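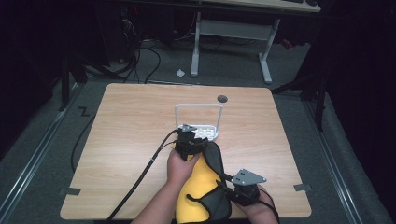

Wooden tabletop, white wire stand, a lot of cable.

Wed 24 February

It works! The parcel layer loads, the popup loads, and the query that used to hang forever comes back before I can pick up my coffee. I've been grinning at a loading bar all afternoon.

So, where I left off: the Tesside server was dropping every request with more than 100 polygons in it, and I had decided it was the geometry. I spent most of Monday simplifying outlines that were perfectly fine. Then Hiba Azar looked over the logs with me this morning and asked why all the failed requests were going out as GET. The URLs were enormous! Some 700 of them in the log, all chopped at the same place. I switched the client to POST, restarted, and there were my parcels, every last one, even the weird skinny ones along the canal.

I love this part of the job so much. Two lines changed (plus one import I'd forgotten) and the whole map fills in.

Still to do:
the date field comes back in the wrong time zone
tile cache for zoom levels past 2 is stale, rebuild overnight
ask Nizar if the Skututis plugin really needs its own login
write up the POST thing before I forget it

Ha-neul Bae sent over a patch for the spatial index too – haven't tried it yet, but the idea is lovely, it sorts the features by grid cell before it writes them out. I want to run it on the full county set tomorrow and see what the memory does. Mireille thinks it will blow up on multipart shapes. She may be right, she was right about the projection file.

Left the rebuild running at six. Leftover lentils for dinner, then read half the release notes on the couch.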